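Packing and Tableware Handling Assistant (part-time, fixed term)
Gollonton, Brikent site
Reference: Sunduvard tableware study

Gollonton is hiring part-time assistants for the Sunduvard study at its Brikent site. The work is sorting, passing, stacking and packing disposable tableware and small household goods. The post runs through the end of September. Eight positions are open.

The study compares how different shapes of bowl, cup, tray and bottle hold up under repeated handling between two people. Paper bowls make up most of the stock. They are light, they flex below the rim, and they nest tightly, so they are easy to damage when a stack is split or a single bowl changes hands. Results go to Meinecke, the packaging supplier that commissioned the study, and will be used to revise its packing instructions.

Duties

Set out the items listed on the session sheet.
Pick up, pass and set down single items with a partner, following the order given on the sheet.
Separate nested bowls and restack them by size.
Pack mixed sets of bowls, bottles and boxes into cartons.
Check each bowl for creases, split seams and crushed rims, and enter the result on the sheet.
Clear the floor and return all stock to the shelves at the end of the session.

Assistants work in pairs and change roles halfway through each session. The person passing the item keeps hold of it until the partner has it by the rim. Bowls are gripped on opposite sides, just under the rim. A bowl that is dropped is logged and replaced, and the pass is repeated with a new one.
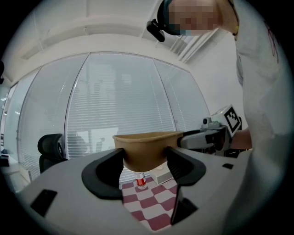

Each session lasts 50 minutes and is followed by a break. A normal shift is four sessions. Shifts are offered in the morning and the afternoon, and assistants are asked to commit to at least two shifts a week. Shifts can be traded within a pair with one working day's notice.

Requirements

Able to stand, bend and reach to floor level for the length of a session.
Steady use of both hands.
Able to read and follow a written sheet in English.
Careful record keeping. Entries are made in pen and corrected with a single line through the error.
Flat, closed shoes.

Previous packing, catering or stockroom work is useful but not required. Training takes one shift and is paid at the full rate. Left-handed applicants are welcome, and pairs will be arranged so that both hands are represented in each week's schedule.

Items used

The full stock list has 58 entries. It covers paper bowls in several diameters, small plastic bottles, lidded cups, flat trays and plain cartons. No glass, blades or hot liquids are used. Applicants with a sensitivity to paper dust should say so on the form.

Pay and conditions

Pay is by the hour, with the rate stated in the offer letter. Hours are capped at 40 per calendar month for each assistant. Breaks between sessions are paid. Travel costs are not covered. Lockers are available, and bags are not taken into the work area.

How to apply

Send a one-page resume and a list of the shifts you can work. Put the study name in the subject line. A cover letter is not needed. Applications close on Sun 19 February. Selected applicants will be asked to attend a short practical check, which consists of unstacking a sleeve of bowls, passing ten of them to a partner and filling in one sheet.

Questions about the duties or the schedule should go to Zdzisław Tomaszewski, site coordinator, through the Brikent front desk.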